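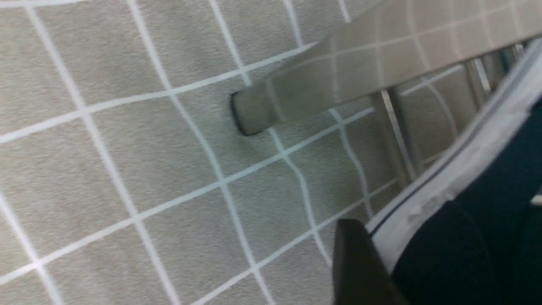 Grey squares, nearly edge to edge.

April 1, 2018

I have given up trying to learn a language. It's the first of the month, so half of you will assume this is a joke, and the other half have heard me order soup abroad.

The app was called Hurico and I kept at it for 320 days. It has an owl-ish thing that looks let down when you skip an evening, much like my old geography teacher. In that time I met 2,215 words, according to the little counter, and could use perhaps a tenth of them without going red. I can say that the horse is drinking milk. I can't ask where the bus goes.

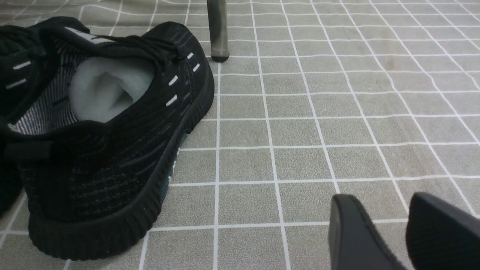

The low point was a weekend class in Zaltley, 19 adults in a room over a carpet shop, all pretending to buy a train ticket from each other. My partner sold me a single to somewhere that may not exist. I thanked her for the horse.

I do still like the sound of it — other people speaking it, mainly. I've kept the radio on in the kitchen and I catch the weather now and then, or possibly the football.

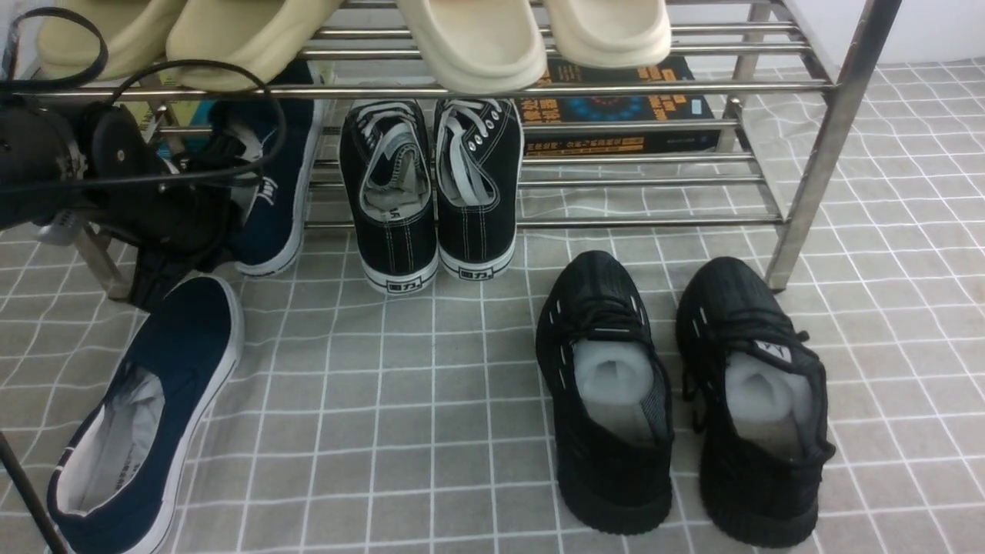

What I'm doing instead

Very little until May. Then there's a pottery course at Skuster, nine weeks, clay included, and as far as I can tell from the leaflet you can get through the whole thing without speaking. I've already bought the apron.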